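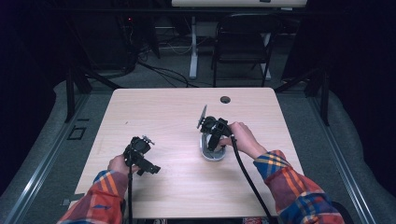 双臂手持夹爪示教项目进展报告：开放日部分

呈交：Vukadinović 基金，项目管理处
执行单位：Stusesitz 工作室
项目名称：Vavusness
报告执笔：Naomi Makokha
提交日期：2024年7月29日，星期一

一、本期报告的范围

上一份报告写到二月，内容是场地改造和设备到位的情况。按照资助协议，本期应当汇报开放日的筹备、举办和后续处理，并说明示教工作在开放日前后的进度。经费使用表另附，本文只在涉及变更的地方提到。

开放日原定安排在上半年较早的时候，后来推迟。推迟的原因在给管理处的邮件里讲过：地面的走线要重新布置，原来的走法在没有外人时够用，有参观者走动就不合适。基金同意延期，预算总额没有变动。

二、开放日之前的示教工作

Vavusness 的基本做法没有改变。操作员双手各持一只夹爪，在桌面上完成日常的双手动作，设备记录夹爪的位置、开合和视角画面，数据整理以后交给 Bratar，由他们在机械臂上做训练和复现。人在操作时不碰机械臂，机械臂也不在我们的场地里，这一点在开放日当天有不少人问到，后文会再说。

任务清单在二月之后改过一次。原清单里有一组叠放布料的动作，试了一段时间，整理数据时发现左右两手经常互相挡住，标注人员没有办法确定夹持发生在什么时刻。我们和 Bratar 商量后把这一组移到下一阶段，现阶段集中做容器类任务：伸入、取放、换手、归位。容器大小和开口方向有变化，桌面保持简单，只放当次任务要用的东西。

操作规程也做了小的修订。以前由操作员自己决定何时开始一段录制，现在由旁边的记录员口头提示，操作员听到提示后先把两只夹爪停在桌面上方，再开始动作。这样每一段的开头比较整齐，后期切分省事得多。代价是需要两个人同时在场，排班比原来紧。Slavica Bošković 负责排班，她把每次录制压缩为半天一班，每班中间必须休息。手持设备有一定重量，时间长了手腕会酸，这个问题我们在申请书里低估了。

截至开放日前一天，通过检查并交付给 Bratar 的有效片段为 900 段。协议中对这一节点没有规定具体数量，只要求“足以进行第一次复现测试”，Bratar 已经书面确认满足要求。

三、开放日的筹备

开放日的目的在申请书里写得很清楚：让与本项目有关的人看到示教是怎么做的，并收集意见。我们据此决定以现场操作为主，讲解为辅，不做大型展板。

请柬发给了三类人。一类是本地的职业学校教师，他们有意在课程中引入示教操作；一类是仓储和装配企业的现场主管；还有一类是住在附近、对场地用途有疑问的居民。第三类是 Slavica 坚持要请的，理由是改造期间噪声不小，应当有个交代。

演示内容讨论了好几轮。起初的设想是一次展示四种任务，每种几分钟。排练时发现换任务要收拾桌面、核对设备，中间空档太长，观众会散。最后定为一种任务反复做，即双手配合，把夹爪前端伸到小容器里取放东西，讲解员在旁边解释左右手各自的分工。每场结束以后留时间提问，愿意的人可以在指导下拿起设备试一试。

安全方面，地面线缆能收的都收到场地内侧，参观者走固定的路线，不进入导轨以内。演示过程中操作员手上的两根线会垂到桌边，这个没有办法避免，所以桌子近侧在演示时不站人。我们为此专门做了一次走位排练，由 Bratar 来的两位同事扮演参观者，他们故意提出要绕到桌子后面去看，讲解员据此练习了怎么回应。

场地周围使用黑色帘布遮光。有参观者事后反映里面偏暗，这一条记在第五节。

四、当天的情况

开放日共办 6 场，每场限定人数，需要预约。登记到场 72 人，其中教师最多，企业主管次之，居民最少。有两位预约的企业代表没有来，事后来电说明是行程冲突，希望另约时间。

第一场开始得晚了一些。左手设备在开机自检时报了一次通信错误，重新插拔线缆后恢复。记录显示同样的错误在排练时出现过，当时以为是接口没有插紧，没有深究。第一场之后我们换了备用线，后面各场没有再报错。换下来的线已经送检，结果还没有回来。

操作演示由两名操作员轮流担任，讲解由 Naomi Makokha 和 Slavica Bošković 分场负责。讲解词有书面稿，但从第二场起基本脱稿，原因是观众的问题来得比预想的早，照稿念会打断他们。下面几个问题被反复问到，我们的答复一并记录，供管理处参考。

关于机械臂在哪里。许多人来之前以为会看到机械臂自己动作，到现场才知道是人在操作手持夹爪。有几位企业主管直接表示失望。讲解员解释了分工，并播放了 Bratar 提供的一段复现视频。视频的效果比较好，但屏幕太小，后排看不清。下次应当在请柬上把这件事写明。

关于为什么不直接用手。教师问得最多。答复是夹爪限制了手的动作，人用夹爪能做到的，机械臂上装同类夹爪以后才有条件照着做；人手直接做出来的动作有很多是两指夹爪学不了的。有一位教师建议把同一任务徒手做一遍、用夹爪再做一遍，让学生比较差别。这个建议我们当天下午就试了，放在最后两场里，反应不错。

关于录下来的画面怎样处理。主要是居民在问，也有教师问。答复是设备只在录制时记录，录制范围是桌面和操作员的双手，开放日当天的演示片段不进入训练数据。我们把这一条写成书面说明贴在入口处，但贴得太靠里，多数人是问了以后才看到的。

关于学会操作要多久。我们没有给出确切答复，只说因人而异，新操作员通常需要几个班次才能稳定产出可用的片段。有主管追问能不能让他的工人来学，我们请他留下联系方式，由 Slavica 后续跟进。

试用环节的参与程度超过预期。原来估计每场会有少数几个人愿意上手，实际上除了第一场，每场都有人排队。试用者普遍觉得右手容易、左手难，也有人提到眼睛总想看夹爪的前端，结果手肘抬得过高，碰到旁边的人。讲解员从第三场起让试用者先把前臂靠在桌边附近，再慢慢往前伸，情况有所改善。

当天没有人员受伤。有一次试用者把夹爪磕在桌面上，设备外壳没有损坏，桌面也没有留下需要修理的痕迹。该次情况已登记。

五、收集到的意见

离场时发放意见表，自愿填写，不记名。下面按主题归纳，没有统计比例。

场地。光线偏暗是提得最多的一条。遮光是录制的需要，演示时其实可以放宽，只要演示片段不入库就没有影响。下次开放时会打开一部分帘布，或者在观众一侧加一盏灯。另有意见认为站立时间过长，希望有座位。场内有折叠椅，当天为了留出通道没有摆开，下次会在入口外侧摆一排。

内容。教师希望看到更接近课堂的任务，例如分拣和简单装配。企业主管希望看到速度。我们对后一条比较谨慎：示教阶段的动作有意放慢，拿来和产线节拍对比容易造成误解。讲解词里会加上这一句。

讲解。有人认为术语偏多，“片段”“复现”“标注”几个词在头几分钟里集中出现，听不过来。也有人觉得讲得太浅，想知道数据格式和夹爪开合的测量方法。两种意见来自不同的场次，处理办法可以是分场预约，教师和企业分开。这样做会增加场次，要看人手。

居民的意见主要是噪声和停车。噪声已随改造结束而消失。停车的问题出在当天，有两辆车停在了邻居的出入口前，我们在广播里找到了车主。下次会在请柬上画出可以停车的位置。

六、开放日之后的工作

设备清点和恢复用了一天。清点时发现右手夹爪的一处支架螺钉松动，很可能与试用人数多有关。已重新紧固，并在每班开工检查里加了这一项。试用和正式录制使用同一套设备，这个安排不理想。我们建议从设备维护科目中调整一笔费用，购置一套专供试用的旧型号夹爪，不要求精度，报价单随经费表附上，请管理处审批。

录制在清点完成后恢复。由于开放日准备占去了两名操作员的部分工时，本期后半段的产出低于计划。补救的办法是增加半天班，已经安排下去，不需要追加人工费用。

Bratar 完成了第一次复现测试。测试用容器取放任务，连续运行 100 次，记录每次的完成情况和失败位置。他们的完整报告还在内部审核，目前告诉我们的是，失败多集中在夹爪进入容器开口的那一段，放回动作相对稳定。我们回看了对应的示教片段，发现不同操作员进入开口的角度差别很大，有人从正上方下去，有人习惯从侧面斜着进。是否需要统一，双方意见还不一致。Bratar 倾向于统一，Slavica 认为差别本身有价值，统一以后换一种容器可能就不会了。双方同意先各录一小批作对照，再决定。

与职业学校的联系有了进展。有两所学校提出派教师来跟班，其中一所希望在新学期开学前完成。我们回复可以接待，但跟班人员不能单独操作设备，也不能接触原始数据。保密和安全承诺书的文本已经拟好，附在本报告后面，请管理处看一下措辞，尤其是关于画面中操作员双手和衣袖是否属于个人信息的那一段。我们自己的理解是属于，按较严的标准写了，操作员都签过同意书。

企业方面，缺席的两位代表已经另约。提出让工人来学习的那位主管，跟进后了解到他的需要是评估能否在自己的车间里做示教，和本项目的范围有出入。我们把项目公开材料发给了他，没有作进一步承诺。

七、偏差与风险

与协议相比，本期有三处偏差，前两处前文已经提到，即开放日推迟和布料任务后移。第三处是意见收集的方式，申请书写的是现场访谈，实际用的是意见表。原因是排队试用的人多，讲解员抽不出身来做访谈。意见表的内容比较零散，回答也短，不如访谈有用。如果管理处认为有必要，可以对留下联系方式的教师补做电话访谈，工作量不大。

风险方面，最需要注意的是线缆。通信错误如果确认出自线缆老化，目前在用的两根和库存的备用线是同一批，应当全部更换。送检结果出来之前，每班开工时先做一次短录制，检查没有丢帧再正式开始。正式录制中至今没有因为这个错误丢失过片段，但有几段在检查时被标为可疑，已从交付批次里撤出，单独存放。

人手也是一个问题。两名操作员中有一名将在秋季减少工时，我们正在培训接替的人。培训使用开放日以后整理出来的讲解词，比原来的操作手册好懂，手册也准备照着改一遍。

八、下一期计划

完成进入角度的对照录制，与 Bratar 商定是否修改规程。接待第一批跟班教师。完成操作手册的修订。线缆检测结果到后提出更换方案，需要动用经费的话另行报批。

第二次开放日暂不定日期。我们希望等 Bratar 的复现报告审核完，再讨论能否在他们那边的场地联合举办，让参观者先看示教，再看机械臂执行。Bratar 原则上同意，但他们的场地对访客有额外要求，要逐人登记，每次能进去的人数也少。具体方案谈妥以后报管理处。

附件：
经费使用表及试用设备报价单
意见表原文汇总
跟班人员承诺书（草稿）
开放日设备异常登记

联系人：Slavica Bošković（排班、来访与场地），Naomi Makokha（报告内容与数据）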